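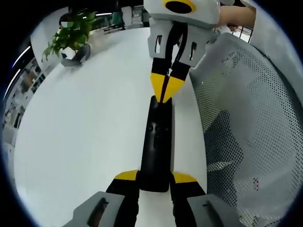 Ngozi Ogunleye wrote to me after my February piece on teleoperation rigs and asked whether hand-held grippers were any better for collecting two-handed data, or whether they just moved the trouble from the robot to the person sorting the recordings afterward. I didn't have an answer then. I've since spent eleven working sessions with a pair of Trureo hand-held grippers and the Hitar training code, so this review is mostly a reply to her.

6 min read

The short answer is that they are better for collecting and about the same for sorting. The long answer depends on what you want to teach.

What I was testing

The method is simple to describe. Two people, or one person with two hands, do a task with hand-held grippers that record finger width and motion. The recordings are turned into gripper paths, and a policy is trained on those paths plus the camera views. No robot is involved until the end. The claim in the Hitar write-up is that a policy trained this way can pass an object from one arm to the other without ever having seen a teleoperated demonstration.

I wanted to check that claim for handovers only. Handovers are a good test because both grippers have to be in the right place at the same moment, and any drift in the position tracking shows up right away as a missed grasp. Folding cloth is more forgiving. So is pouring.

Collecting

We recorded 3,396 handovers at our Belldale office, on an ordinary table with people walking by. After cleaning, 671 had been thrown out. Most of those were tracking failures, where one gripper's path jumped by a few centimeters and then came back. A smaller group were fumbles by the people doing it, which I kept out of the first training run and put back in for the second.

The grippers are comfortable for an hour. After that the weight sits in the wrist and people start to hold them lower, and you can see it in the data as a slow change in approach angle. I'd switch people out before that happens. The trigger has a longer pull than I like, and it takes a beginner a while to stop squeezing all the way on every grasp. For rigid objects this does no harm. For a paper cup it does.

Pairing the two units takes a minute or so. The clocks stayed in step through every session except one, when a low battery put the second unit behind the first. The software didn't warn me. I found it when the giver appeared to let go before the receiver had closed, over and over, in a whole batch. Check the clock offset yourself at the start and end of a session – the number is in the log file, under the sync heading, and it should barely change.

One person or two

The manual says one operator can hold both grippers. That's true, and it is faster. It also gives you data that is too neat. Your hands know where each other are, so the receiving gripper never has to wait or correct itself. Policies trained on one-person data did fine when the object was where they expected it and poorly when it was a little off.

With two people facing each other, the receiver has to look, slow down, and adjust. The episodes are longer and messier. They also trained a much steadier policy. If I had to give one piece of advice to anyone buying a pair, it would be to budget for two people.

Facing each other does cause one annoyance. Each gripper comes into the other one's view from the far side, and with some grasps the fingers hide most of the object right when it matters. We got around this by asking the giver to grip low and leave the top clear. That habit then ends up in the policy, so your robot will also grip low. Decide early if you can live with it.

Training and results

I trained with the Hitar defaults except for the history length, which I raised from one step to four. Training took a little over a day on the machine I had. The policy then ran on two Koivisto arms fitted with matching fingers.

I ran three versions, each on the same set of starting positions:

The one-person policy passed the object cleanly in a bit under half the trials. Nearly all the failures were the giver letting go too early.

The two-person policy, with fumbles removed, did clearly better, and its failures were of a different kind. The receiver would hover close to the object and not commit. Sometimes it got there in the end. Sometimes I stopped the trial.

The two-person policy with fumbles included was the best of the three. It hovered less. It would close, miss, open again and try a second time, a thing neither of the others did even once. I think the write-up undersells this. The authors filter hard for clean demonstrations and mention the choice in a single sentence.

I also tried cutting the data down. With around 21 percent of the two-person episodes, the policy still found the object but the timing of the release fell apart. Reaching seems to be cheap to learn and letting go seems to be expensive. I would want to see that repeated in a different lab before I leaned on it too hard, and on arms from another maker.

What I didn't like

The cleaning tools are thin. You get a script that flags jumps in position and a viewer that plays one recording at a time. There is no way to look at both grippers' paths side by side, and for two-handed work that's the first thing you need. I wrote my own in an afternoon, but a buyer shouldn't have to.

The calibration step asks for a printed board and doesn't tell you the size to print it at. The size is in the source code.

The fingertips wear. By the last sessions ours were gripping noticeably worse on smooth plastic, and the replacement set took longer to arrive than I was told. Order spares with the kit.

And the method has a limit that no amount of cleaning will fix. A person can reach into places an arm can't, and the recordings don't know the difference. A fair number of our good handovers asked for an elbow position that the Koivisto arms don't have. The Hitar code drops these silently when it converts the paths. I'd like it to tell me how many.

Who should get it

If you have arms already and your trouble is that teleoperation is slow, yes. We collected in a session what used to take us most of a week, and the results on handovers hold up. If you are hoping to skip the sorting work, no. Ngozi, I'm afraid you were right about that part.

I have not tested soft objects or anything heavy enough to need two hands at once. The second set of fingertips is on the bench and I plan to start with a towel.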